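机器人也得守规矩：给小读者讲讲机械臂的“班规”

栏目：格罗托西克（Grotosik）少年科技角
适合：上过小学三年级，或者假装自己上过的人

你们班墙上大概贴着班规。不许在走廊里跑，不许把橡皮切成丁，不许趁老师转身时学她走路。机械臂也有班规，只是它不识字，也不会在后排传纸条，所以规矩主要是写给它旁边的人看的，有几条则要写进程序里，让它想忘也忘不了。

今天我们就把这些规矩翻出来看看。放心，不用背。

一、手劲要有上限

你去捏一个熟透的桃子，手指会自己变轻。这件事你从小练到大，摔过杯子，捏扁过面包，捏哭过弟弟，慢慢就会了。机械臂没有弟弟，它的手劲得由人告诉它：最多用多大的力，到了这个数就停，不许再使劲。

这个数叫“力的上限”。碰鸡蛋有鸡蛋的上限，碰砖头有砖头的上限。要是有人图省事，给鸡蛋用了砖头的上限，那天的早饭就是地板味的炒蛋。

球是个很好的考官。它圆，它滑，你从旁边推它，它就走；你从上面压它，力气偏了一点，它也走。用手指去碰球之前，要先想好从哪儿碰、用多大劲、万一球滚开了手指该干什么。最后这一条最容易漏掉。正确答案是：停住，别追。一条追着球满桌跑的机械臂很好笑，但只在动画片里好笑。

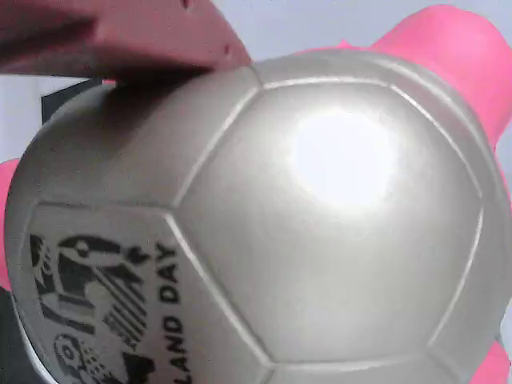

机械手的手指压在银白色足球的上部。

再说说手指的形状。又宽又平的手指，碰到东西时力气会分散开；又尖又细的手指，力气全挤在一个小点上。你可以拿铅笔试试：用没削的那头按一下手背，没什么感觉；用削尖的那头……这个试验请只做前一半。

所以规矩里还有一句：换了手指，就要重新检查力的上限。同样的力气，换个尖尖的手指，脾气就大不一样。

二、慢一点，不丢人

很多小朋友见到机器人，第一句话就是：“它怎么这么慢呀？”

因为旁边有人。好用的规矩通常把速度分成2档：旁边有人，走慢档；门关好了，人都在外面，才可以走快档。第一次做一个新动作，哪怕四周空空荡荡，也先走慢档，让它像刚睡醒的乌龟那样挪一遍，大人盯着看，看它会不会碰到不该碰的地方。

有的大人会说：“这个动作我写了40遍了，不用试。”规矩专门是为这种大人准备的。

三、谁都可以喊停

机器旁边通常会有一个又大又醒目的按钮，多半是红色的，样子像蘑菇，学名叫“急停按钮”。按下去，机器就停。

关于它，规矩写得特别明白：

第一，按钮要放在一伸手就够得着的地方。放在柜子顶上、需要搬凳子的，不算。

第二，觉得不对劲就可以按，不用先举手，也不用先证明自己是对的。按错了，没有人会批评你。有人批评你的话，请让他把这篇文章读到这里。

第三，停下来以后，要先弄清楚刚才是怎么回事，再重新开动。把按钮一松就接着干，等于闹钟响了翻个身继续睡，该迟到还是迟到。

还有一点常有人搞混：急停按钮不是关机键。下班了请好好关机，别拍它一巴掌就走。

四、桌子要收拾好

这一条你妈妈也说过，我知道。可是机械臂的桌子比你的书桌更讲究。

你找橡皮的时候，会掀开作业本，挪开饼干，摸一摸台灯后面。机械臂未必有这个本事。很多机械臂要靠摄像头认东西，桌上多出来一只袜子，它可能就会很认真地对待那只袜子。因此开工前，桌上只留这次要用的东西，其他的请回抽屉里去。

要用的东西也得让它认得出来。有一种办法是贴小标记：一块黑白相间的小方格，看着像付钱时扫的那种码。摄像头看见它，程序就能算出“东西在哪里，朝着哪边”。一只金壳小乌龟，粉红的脑袋朝右，背上印着这么一块标记，电脑就不用去猜哪头是头、哪头是尾了。换成你背上贴这么一块，老师点名也会快很多，不过我不建议。

标记也有自己的规矩：要平，要干净，不能折角，不能让手指挡住。沾了果酱的标记，在电脑眼里可能什么也不是，也就是一块果酱。

桌边的夹子要拧紧，电线要理顺，别让它们横在手臂要经过的路上。电线被扯一下，轻则机器闹罢工，重则接头坏掉，修的人还要一边修一边叹气。

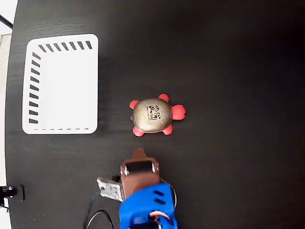 五、画一条“请勿入内”的线

机械臂能够到的地方，叫作它的“工作范围”。手臂伸直了转一圈，扫过的那一片都算，上面的空中也算。很多人只记得看地面，忘了它还会抬手。

规矩是这样的：它动的时候，人的脑袋、手和辫子都在线外。要进去拿东西，先让它停稳，确认它真的停了，再伸手。注意，“看起来没动”和“停了”是两回事。它可能只是在等下一个指令，就像玩“一二三木头人”的时候，你的朋友站着不动，可不代表他不打算抓你。

我们拿一个叫马米克斯（Mamix）的练习台打比方。它的手臂伸出去有54厘米长，那么线该画在哪儿？正好画在54厘米的地方吗？不行，它手里要是还拿着一把勺子呢？手臂的长度、手里东西的长度，再加上一段用来“万一”的距离，合起来才是线的位置。“万一”这一段千万不要省，省下来也不能拿去换糖。

六、出了错，写下来

多莱扎尔（Doležal）工坊的墙上挂着一个本子，封面写着“今天谁闯祸了”。里面大多是小事：东西夹歪了，标记没认出来，夹子松了，有人把午饭放在了工作范围里，午饭后来去了别的地方。

每件事写四样：什么时候，出了什么错，当时桌上有什么，后来改了哪里。不写“都怪谁”。一旦写了“都怪谁”，往后就不会再有人往本子上写东西了，错误倒是一个也不会少。这个道理，大人学得比小朋友慢。

你也可以给自己的房间准备一个这样的本子。第一页建议留给那盒失踪的彩笔。

七、规矩也要检查

规矩定下来不是就永远对了。换了新手指，换了新玩具，搬了一张桌子，都要把前面几条再过一遍。雅拉顿（Jallaton）少年馆每年八月换一次展台，换完以后，值班的人就拿着单子从头查到尾，大约要花7分钟。有人嫌长。可是同一个人排队买冰淇淋，从来没嫌过长。

小读者自己动手：当一回机械臂

需要：一个同伴，一只软球，一条围巾，一张收拾好的桌子（见第四条，别想跳过去）。

1. 你用围巾蒙住眼睛，坐在桌边，当机械臂。同伴当程序员，把球放在桌上。

2. 程序员只能说“左”“右”“前”“后”“合上”“张开”和“停”。不许说“哎呀就在那儿”。

3. 听到“停”，机械臂必须马上停住，鼻子痒也得停着。

4. 试着把球拿起来，再放回原处。球滚跑了，请回忆第一条：别追。

5. 交换角色。当过机械臂的人，当程序员时说话会清楚很多。

6. 做完以后，两个人一起写下出了哪些错。记得，不写“都怪谁”，哪怕确实是他。

几个词，查着玩

力的上限：最多允许用多大的劲，到了就停。

急停按钮：让机器马上停下来的按钮。不是门铃。

工作范围：机械臂能够到的所有地方，包括头顶上。

标记：贴或印在东西上的黑白小方格，帮摄像头认位置和方向。

下一期我们讲机器人怎么数数，请自备手指。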